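Standing desk or regular table for a small sewing room?
535 views · 14 replies

threadbare_60
So I finally have a spare room to sew in and I'm stuck on the table. I've been hunched over the kitchen counter since October and my back hates me. Wirkstead makes a long fixed one that would take a whole quilt top, but everybody at my guild in Lendenside swears by the crank-up kind. I'm tall, if that matters. Budget is tight after the machine repair.

bobbin_hound
Get the adjustable one!! I cut standing up and sew sitting down, and I can't imagine going back. Mine is a Fuchs, used, and the crank squeaks like crazy, but who cares.

mosurden_maude
Gonna disagree with bobbin. I had a crank table for years and it wobbled every time I sewed fast (free motion was hopeless, my stitches looked drunk). Long, plain and fixed is what you want. Measure your elbow height sitting down and buy to that. Something with this kind of shape, plain top and straight edges:

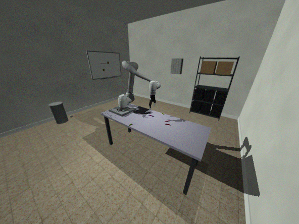 Long table with a pale lavender top, on a beige tile floor.

Light tops are great for finding dropped pins, by the way. Mine's dark brown and I find them with my feet.

bobbin_hound
Wobble is a cheap table problem, not a crank problem. I've quilted two king size on mine and it was fine.

mosurden_maude
Two! I do one a month lol. Put a heavy machine on it, go full speed and get back to me.

selvage_sam
You're both skipping the tall part. I'm tall too, and fixed tables at normal height wreck my neck. I put mine on bed risers, 60 cents each at a yard sale, and cut at the ironing board. Ugly but it works.

threadbare_60
Ooh, risers. Hadn't thought of that. Do they slide around on a hard floor?

selvage_sam
A little. Stick some rubber shelf liner under them and you're good.

12 likes · 3 shares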